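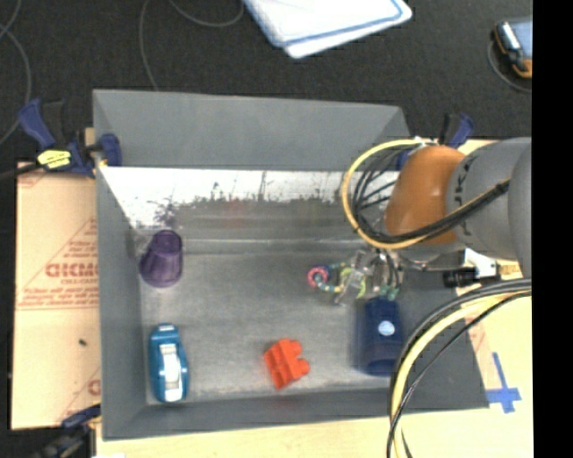
Rimkutė wanted to know, after the practice run of this talk, why anyone should trust a robot that grades its own homework. Fair. I had hoped to reach slide nine before that came up, so I've moved it to the front. Say it out loud, let the room nod, move on.

Opening (two minutes, no more)

Title is "Learning to Grasp When No One Is Keeping Score." I know. The title was due in February and the results were due later.

The claim, in one breath: a single arm working over a bin of toys and cups can label its own grasp attempts well enough to train on, provided you let it say "I don't know." The last clause is the talk. If people leave early, they should leave after that clause.

Don't apologize for the bin. Everyone in this field has a bin.

What we did

The arm is called Brutus. The name predates me, and it was given after an incident with a coffee mug. Brutus reaches in, closes, lifts, moves aside, lets go. Then it does that again until somebody goes home.

The learner is Odach, our grasp scorer. It takes an overhead view and a proposed gripper pose and gives back a number between zero and one. We take the best pose, try it, and write down what happened. "Write down what happened" is where the money went.

Three ways to get a label for each try:
Finger gap after closing. Cheap, and fooled by anything thin.
Before and after pictures of the bin. Fooled by anything that rolls.
A person watching. Fooled by lunch.

Pause for the laugh. If there is no laugh, keep going as if the pause was for water.

The trick, such as it is

We keep a label only when the gap and the pictures agree. When they disagree, the try goes into a pile marked unsure, and Odach trains on everything else. Earlier versions forced a yes or no every time, and the scorer got very confident about beads.

Spend a minute on beads. A beaded toy lying in the bin under the gripper looks like a generous target: big outline, lots of bright edges, curves to grab. Close on it and the fingers may have a bead, a string, or two beads that plan to part ways halfway up. The gap sensor says held. The after picture says something moved. Both are telling the truth and neither is any help. A cup is on its side or it isn't, and a building block with studs is at least the same shape when you let go of it.

Somebody will ask why we didn't just drop the beads from the object set. Answer: we did, for one run, and the numbers got lovely and meant less. Put them back.

Numbers slide (slow down here, you always rush it)

2000 attempts logged. Of those, 1573 got a label both checks agreed on. The rest are the unsure pile, and I'd like the room to look at the size of it before I start explaining it away.

We trained on the agreed set and compared against a scorer trained on all 2000 with forced labels. Same network, same settings, same seed, same chair. The test was 18 layouts neither version had seen. The agreed-only scorer cleared 17 of them. The forced-label one got stuck more often and, worse, got stuck with high scores. It would go back to the same bad pose with what I can only call conviction.

Do not say "significant." There are 18 layouts. Say "encouraging" and look modest.

The layout that beat us had a cup tight into a corner. The gripper can't get a finger behind it and the scorer doesn't know about walls, which is a sentence I'd prefer to read out before a reviewer does.

Back to the homework question

So, Rimkutė's point. The robot does grade itself. What we've changed is that it has two graders who don't talk to each other, and we throw out the papers they argue over. That can still go wrong. If both checks fail the same way, the bad label sails through looking like a good one. We hand-checked a batch of agreed labels and found a few of exactly those, mostly on objects that got dragged along the bottom and left near the wall. The gap said held, the picture said gone from its spot, and the thing had gone for a short ride.

Admit this plainly. It's in the paper, in a font size the template chose.

What we'd do differently

Clamp the bin first. We spent a good while tuning the picture comparison before noticing that the bin itself was creeping along the table, one nudge at a time, so every after picture looked like a change. Clamps fixed it. I've seen longer papers with smaller findings.

Also: route the cables before the first run. We routed them during.

Plovside

Plovside is the second setup, with a different arm and a different bin. We moved Odach there without retraining and it did worse, as you'd expect, but the share of unsure tries went up along with the failures. I like that result more than the headline one. A scorer in a strange place ought to produce a bigger pile of shrugs. I don't have a clean table for it yet, so show the plot, leave it up for a bit, and don't promise a date.

Likely questions

Could the unsure pile be used for something? Yes, probably. Send those tries to a person, who now has far fewer to watch.

Why not a force sensor? Budget. If the person asking sells force sensors, be friendly.

Does it work on soft things? We haven't tried it. Don't improvise here, you did that last time.

Last slide is the repository link and the corner layout with the cup. Leave it up during questions. Take the clicker back to the front desk, they asked twice.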